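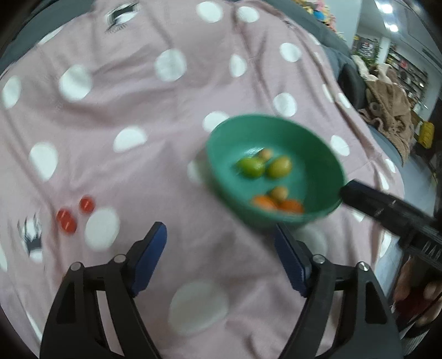
Rajkumari Kaushik asked me before we started whether a fruit bowl really needs a talk, and she said it loud enough that the back row laughed. Fair enough, Rajkumari! Give me until the break and then ask me again.

(Wait for people to sit. Water's on the left.)

So, small bowls. I started at Rilstead with one of those big wide ones, the kind that holds 4 pounds of oranges, and every week I threw out whatever was at the bottom. Now I use a plastic one, teal green, a lime in it and a few little things, and it goes wherever I go. Kitchen, porch, the pink polka dot blanket if I'm sorting there (my mother would have a fit).

Slow down here, I always rush this bit.

Limes. They dry out faster than you'd think sitting in the open, so two or three at a time is plenty, and the rest go in the fridge in a bag. Potatoes and onions in separate places, please. I know Wim Van Beek keeps his together and swears by it, we've had this argument all the way from Mancombe to Utitz and back.

Ask for hands: who has something soft at the bottom of the bowl right now? Last time in Mancombe it was 94 people out of 100, and I was one of them.

Then the tipping out. Once a week, tip everything onto a blanket or a towel, something soft so nothing bruises, wipe the bowl, put the oldest back on top. Takes no time. Do it with the radio on.

If there's time, tell the Wei pear story. If not, go straight to Rajkumari.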